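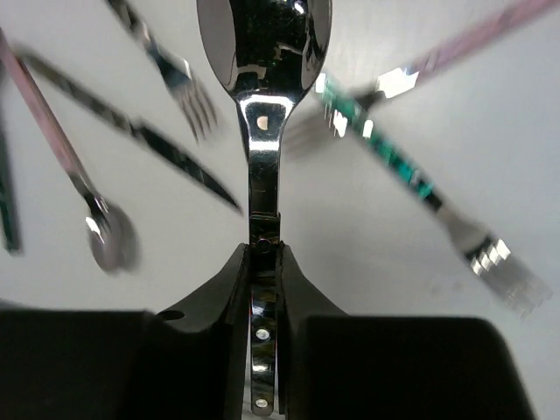 2 min read

November 7, 2018
By Ashraf Farouk

So I've been trying to eat slower. My sister got me into it (she reads a lot of magazines in waiting rooms) and I said sure, I'll give it two weeks, and now it's been most of the fall and I'm still at it, sort of.

Some background. I have always eaten like the building was on fire. At my old job we got 21 minutes for lunch, which was really a half hour minus the walk to the break room and the line for the one microwave that heated anything. You learn to shovel. I left that place years ago and kept right on shoveling, over the sink half the time, with the radio going.

What finally got me was soup. I made the Obradović soup, the bean one with smoked paprika that our old neighbors used to bring over when anybody on the street was sick. It takes most of an afternoon! You soak, you simmer, you skim, you stand there and worry about the salt. Then I sat down and it was gone before the song on the radio ended, and I couldn't have told you a thing about how it tasted.

The rules I gave myself are pretty loose. Sit at the table. Put the spoon down between bites, all the way down, on the table, hand off it. No phone. The spoon one is the hardest by a mile. The first night I caught myself holding it in midair like I was about to conduct something, just waiting for my mouth to be free.

Soup and oatmeal are where it works best for me. Sandwiches are hopeless, I don't know why, I pick one up and it's a done deal. Rice is somewhere in between.

I do notice I'm cooking a little differently. Less salt, more lemon. I quit buying the jarred sauce from Wendis, which I used to go through like water, after one slow dinner where I noticed it was mostly sweet. Kind of sad about that, it was a good three years with that sauce.

Lunch is still a mess. I eat with the guys and they're finished and putting on their coats while I'm halfway down the bowl, and I feel rude, so I speed up. If anyone has a trick for that one I'd love to hear it.

Anyway, I've promised my sister I'll keep going until January, and she's coming over Sunday for the bean soup. I still have to get the beans in water, and I'm out of paprika again.

21 shares | 2 comments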